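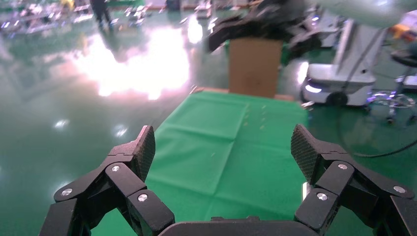 Žydrūnas Vītola

Sunday, a little after 4 pm. Lip balm base, still the Breltness recipe, fourth go at it.

Picking up where I left off, which was with the grainy batch. Lila took one of those tins home and wrote back that it feels lovely for the first day and then like very fine sand, and I have to agree with her. I'm pretty sure it's the shea. I let it cool on the counter last time while I was on the phone (my own fault, and a long phone call too), so it had all the time in the world to form those little grains.

So today I melted the beeswax and candelilla first, in the small beaker, and only put the shea in when the waxes had gone clear. Total batch 200 g, same as before, so I can compare. Castor oil went up a touch and the jojoba came down to make room for it, as I wanted a bit more shine. Off the heat, stirred until it just started to drag on the spatula, then poured and straight into the fridge. The tins sat there for half an hour while I washed up and had a coffee.

First impressions: smoother on top, no dimple in the middle, and it picks up on the finger without having to dig. Very slight drag on the lips for the first few seconds and then it glides. I like it a lot! The shine is closer to a proper gloss than I expected from so little castor, though it does want to travel if you put on too much. I'd pull the castor back halfway and see.

Tint. I split off 100 g and put in the rosy mica from Konier, wetted out in a little castor beforehand this time so there'd be no specks. Color in the tin is a deep berry, and on me it's barely there, just a healthy sort of pink. Říha thinks it should be stronger. I think people who want stronger will buy a lipstick, but we can argue about that over lunch like we always do.

Scent: left it plain. The vanilla from last time had a waxy, birthday-candle thing going on by the second day and I don't miss it.

To do: leave two tins on the windowsill and two in the drawer, check for grain at the end of the week. Ask Lila to wear the tinted one through a whole workday, coffee included. Order more of the slim tins, the wide ones get fluff in them in a handbag. Scale needs a new battery, it was blinking at me all through the weighing.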